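How the Plirklow Two-Arm Kit Works

The Plirklow is a robot kit made by Gentile, a small company in Stindusville. Schools and clubs can buy it or borrow it for 16 days. It has two arms, and each arm has a gripper that works like a hand.

Picking up a block is easy for a robot. Cloth is harder — it bends, folds and changes shape each time it is touched.

The pink cloth is in all four pictures.
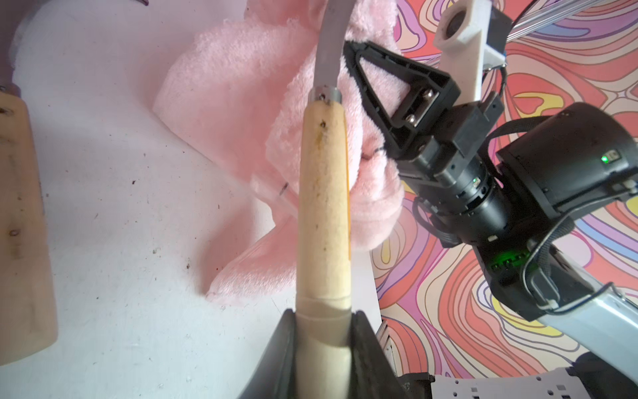
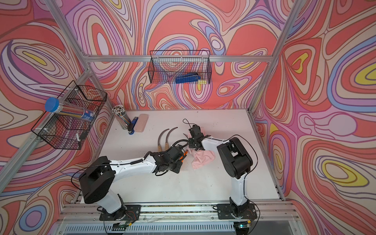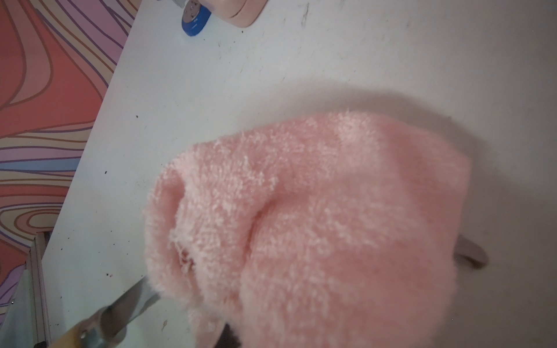
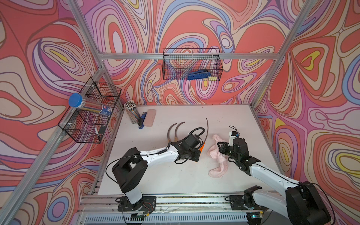
How does a robot arm know how hard to squeeze?
The motor in the gripper measures how much push it is getting back. When the push reaches a set number, the motor stops closing. You can change that number in the Prosach app that comes with the kit.

What is in the box?
The kit has 260 parts, and putting it together takes around two afternoons. An adult needs to help with the wiring. Arturo Valentini wrote the building guide, and he put the hardest steps first.

What does it cost?
The full kit is $1,477. Borrowing it costs $186, and that includes mailing it back.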